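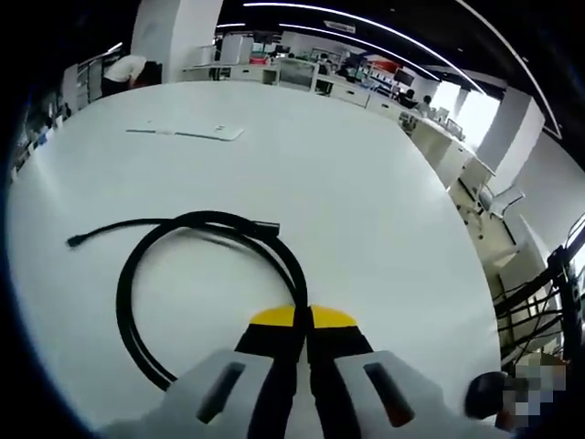
How to Compare Labor Costs Between Two Countries Before You Move Production

Most country comparisons that land in a buyer's inbox are a table of minimum wages with a flag next to each row. They are free, they are neat, and I would not sign a lease on the strength of one. The steps that follow are the ones I use to take such a table apart. They work for any pair of countries. You will need a spreadsheet, a quote from at least one factory or recruiter in each place, and some patience.

Step 1. Find out what the wage figure covers

A minimum wage may be hourly, daily or monthly. It may apply to the whole country or only to one zone. Write down the source, the date it took effect and the hours it assumes. If the table doesn't say, treat the figure as unusable until you find the original decree. A monthly figure based on a six-day week can't sit next to one based on five days, yet it does in half the tables I am sent.

Step 2. Replace the minimum with what people are paid

Ask each factory for its starting pay for an unskilled operator, in writing. In a tight labor market the legal floor tells you very little. When Drultbridge compared two sites, the agency's table put one of them 18 percent cheaper. The starting pay quotes cut that gap to 9 percent, and nothing else had been added yet.

Step 3. Add the charges on top

Social insurance, health insurance, union fees, a thirteenth month if it is customary, meals, transport, severance accrual. Check whether contributions are based on full pay or capped. Promotional brochures tend to go quiet here, so get the list from a payroll firm that has no stake in where you build.

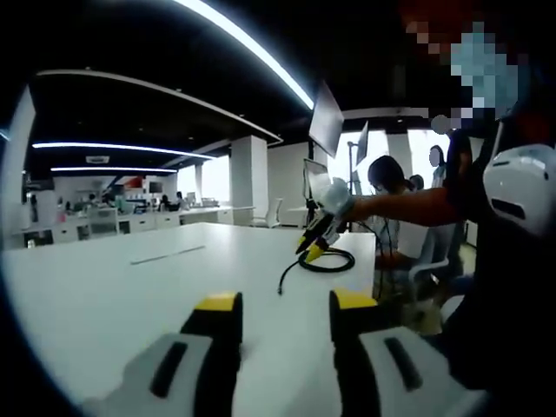

Loïc Joly wrote in to object that contributions matter less than turnover, and that he would put turnover at the top of the list. His point was that a plant replacing a third of its operators every year pays for training over and over, and that no government table will ever show it. Fair enough. I still put it fourth, mostly so that people finish the dull arithmetic first.

Step 4. Put a price on turnover

Ask for the number of operators hired last year and the average headcount. Divide the first by the second. Multiply by headcount again if you want total replacements, then by the cost of hiring and training one person. Expect vague answers. A manager who tells you turnover is "normal for the area" has not told you anything.

Step 5. Divide by output

Cost per hour is only half of it. Take the full monthly cost per operator and divide it by good units per operator per month, after rejects. If a trial run in Serkundale gives you 296 good units and the brochure promised a lot more, use 296.
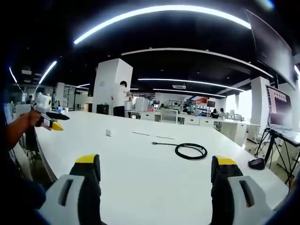 Step 5: unit labor cost, full monthly cost divided by good units.

Step 6. Test the exchange rate and the next raise

Rerun the sheet with the local currency up 10 percent, then with the minimum wage raised by the largest increase of the past five years. Many governments announce the new rate in January, so check whether your quote was made before or after. If the cheaper country stops being cheaper under either test, your saving was never very solid.

Keep both versions of the sheet, the one you were sent and the one you built. You may need to show somebody why the numbers differ.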